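Home About Vacancies Current Calls Contact

Acoustic Field Technician (Room Measurement), fixed term

Groretti is an independent acoustics practice that measures and reports on noise and speech clarity in offices, schools and clinics. The practice is hiring one technician to work on a 13-month survey of open-plan workplaces, carried out jointly with the building research unit at Lultska. The post is based at the Brarkirach office, with regular travel to client sites.

The survey covers 83 rooms. Each room is measured twice, once unoccupied and once during normal working hours. The technician will be responsible for the unoccupied measurements, which are usually scheduled between 6 p.m. and 11 p.m., and will assist with the occupied measurements as needed.

Duties

Set up and level the loudspeaker and measurement microphones at the positions given in the room plan. Calibrate the microphones before and after each session and record both readings. Measure reverberation time, background noise level and the drop in speech level with distance. Log air temperature and humidity. Note the type and condition of ceiling, floor and wall finishes, including any missing or painted-over ceiling tiles. Upload raw files the same night and flag any session that must be repeated.

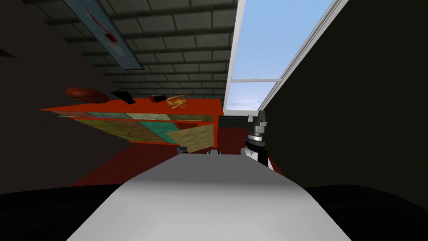 Ceiling data needs particular care. Tile absorption varies widely between product lines, and the original specification is often lost. Where the product cannot be identified, the technician records tile size, edge detail and the depth of the void above, and the room is entered in the model with a range of values. Void depth is taken at two points per room, with the building manager's written permission to lift a tile.

Requirements

A two-year technical degree or equivalent experience in acoustics, audio engineering, building services or a related field. Working knowledge of octave-band measurement. Ability to lift 40 pounds and work from a stepladder. A valid driver's license. Accurate written notes in English.

Experience with impulse response software is useful. Training on the practice's own templates is provided during the first month.

Conditions

Full time, 38 hours per week, with an evening allowance for hours worked after 7 p.m. Travel time counts as working time. A vehicle and all measuring equipment are supplied. Hearing tests are offered at the start and end of the contract.

How to apply

Send a resume and a cover letter of no more than 2 pages to Vittoria Lombardi, survey manager, at the Brarkirach office. Include one sample of technical writing, such as a test report or site record, with client names removed. Questions about the measurement procedure should go to Subira Lyimo, who will supervise the post.

Applications close at noon on the last working day of August. Shortlisted candidates will be asked to complete a practical exercise of 90 minutes: calibrating a microphone, taking a background noise reading and writing up the result. References are requested after the exercise.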